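Bench Notes: the kitchen arm learns about bowls, slowly

Members who came by the Westau shop in February will have noticed that the back counter now has a cutting board on it, a toaster oven nearby, and a robot arm with opinions about both. The project is called Betham. It was supposed to be a weekend build. I'm told that was 14 weekends ago, and I'm not going to argue with the person who keeps the calendar.

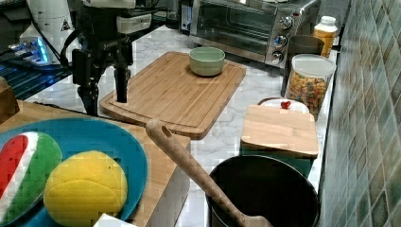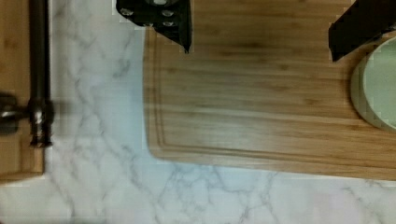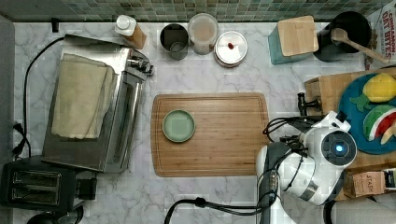
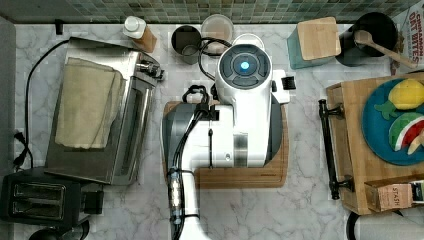 The Betham counter: board, green dish, marble, arm.

The job is simple to say out loud. Reach over the board, close two fingers on the rim of the green dish, lift it, and set it down somewhere a reasonable person would have set it. Wing-sze Chien wrote the first version of the motion code in an evening and has been apologizing to the dish ever since. A rim is a mean thing to grab. Come in a hair too low and the fingers push on the board, and the arm (which is stronger than it looks and not especially curious) keeps pushing. Come in too high and it closes on air, lifts the air with great care, and puts the air down exactly where you asked.

The log stood at 736 tries when I last looked. Of those, 448 ended with the dish where it was meant to go. Wing-sze would like it known that most of the bad ones came before she fixed the wrist offset, which had a minus sign where a plus sign belonged. I would like it known that I suggested checking the minus sign and was told to go hold the flashlight.

The toy fruit is next. The watermelon slice has been sitting on its plate for most of the project, waiting to be promoted. We picked toys for the usual reason, which is that a real lemon rolls under the bench and is found in the spring.

Some bits for those following along at home:

The Balogh finger pads are holding up better than the first set, which we glued on ourselves and which came off ourselves too. If you print your own, leave extra room around the screws.

Cable slack is still the thing that bites us. With the arm stretched over the far side of the counter the bundle pulls tight, and the last few inches of reach get jerky. Wing-sze has rerouted it twice. A third go is planned, along with a longer cable if Grilent ever ships one.

Speed is down to a quarter of what the arm can do and will stay there. Please don't turn it up to show your cousin. You know who you are, and so does the log file, which now keeps the last 2000 commands along with the login that sent them.

And please leave the board where it is. There's a faint pencil line for one corner -- nudge it a finger's width and the whole afternoon goes to calibration. If you need a cutting board, there's one by the sink with a burn mark on it that will do fine.

Wing-sze is looking for a second pair of hands on the gripper code. You should know a little Python and be able to watch the same dish get missed nine times in a row without saying anything helpful. Leave a note in the Betham folder by the door.

12 shares | 5 comments

Westau Shared Workshop newsletter, 19 Feb 2020
Contact the editor | Unsubscribe | Back to top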